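Seppälä two-arm counter cell

The Seppälä is a two-arm cell for small, fiddly jobs at a serving counter: moving menus, setting out cans, putting jars back where they belong. It is sold by Pluvar from the Clendside workshop, and comes as one piece with the arms, the floor and the three walls already fitted. Wall and floor finishes are chosen by the buyer.

Each arm has its own gripper with a small camera above it. The arms can work separately or share a load. Sharing matters most with paper, which sags and twists when it is lifted from one side only. Printed menus in any language can be used, as the cell goes by the size and place of the sheet and does not need to read it.

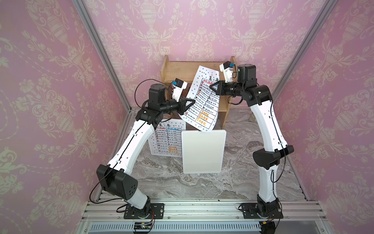
Do staff need to know how to program to use the cell?

Staff set up a job by choosing it from a list on the counter screen and pressing start. New jobs are added by one trained person per site, and the training for that is in the price.

What changes for staff

The first site to take the cell was the canteen at Tedavbridge, which serves 323 people at lunch. Before it arrived, the early shift spent the first part of the morning swapping menus, refilling the display shelf and wiping down. The cell now does the menus and the shelf. Wiping down is still done by hand.

No posts were cut at Tedavbridge. The early start moved from 6 am to 6.30 am, and one person on each shift now looks after the cell as part of their normal duties. This was put in writing before the cell was switched on, and we ask other buyers to do the same. Staff who look after the cell should have time set aside for it -- it does not fit in between customers.

Some things got slower. A jar with a tight lid still has to be opened by a person, and a menu that has been folded in a pocket may take more than one try. Staff also had to agree where things go. When each shift kept the shelf its own way, the cell stopped and asked for help several times a morning.

Working with cans and menus

Shelf jobs and menu jobs can be run one after the other without changing the grippers. Mark out a fixed place for each item during set-up and keep to it. 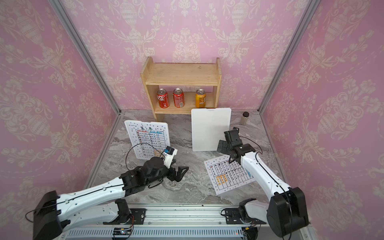
Drinks on the lower shelf, with one menu upright and one lying flat.

What is in the price

- Cell with two arms, grippers and wrist cameras
- Counter screen with 26 ready-made jobs
- Two days of training on site
- Spare gripper fingers, one set per arm
- Phone help during opening hours for 12 months

The counter screen keeps a record of the last 100 stops and the reason for each. It does not record who was on shift. Staff at Tedavbridge asked for this and it is now the same on every cell we sell.

Delivery is 49 working days from order. A level bench and one ordinary wall socket are needed.

Last updated: August

Comments

canteen_early: We have had ours since spring. The later start is the best part of it. I would like the stop message to be louder, you can't hear it over the dishwasher.

brackenhill: Can the training be split over two weeks? We can't spare anyone for two days running.

Pluvar sales: Replying to brackenhill -- we can split it, please say so when you order.

tmw: Good to see the bit about putting hours in writing. Ours was brought in with no notice at my last place (different make) and people were wary of it for months.

Pluvar, Clendside workshop | Contact sales | Contact support | © Pluvar, all rights reserved | Back to top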